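Dostholm Stockpot, 5 quart
Reviewed by Lachlan Haldane

I bought the Dostholm in October to replace an old Buravo that had warped. I cook for five most nights, so it gets used for soup, beans and pasta, and it has been on the stove nearly every day.

The base is heavy and sits flat. Onions brown evenly, even out near the sides. Rice did stick the first two times, until I turned the burner down. The handles get hot after half an hour of simmering, and you will need a towel. The Vovach I tried at my sister's place stays cooler, but it is thinner and scorches milk.

Cleaning is easy. I soak it for ten minutes and use a soft brush. The inside has a few gray marks from salt, and vinegar takes most of them off.

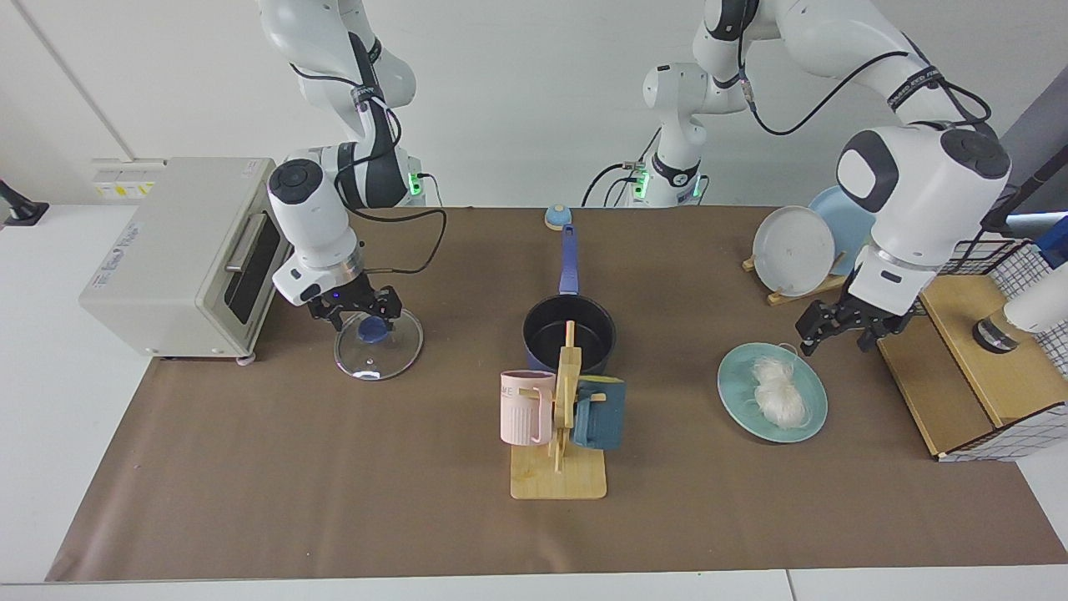

Lids matter more to me than they do to most reviewers. The Dostholm comes with a steel one, so I have to lift it to check on the beans. I prefer clear glass with a knob in the middle, like the round one with the dark blue knob held over the brown mat. Dostholm sells a glass lid separately, and I have ordered it.

Four stars. I would buy the pot again.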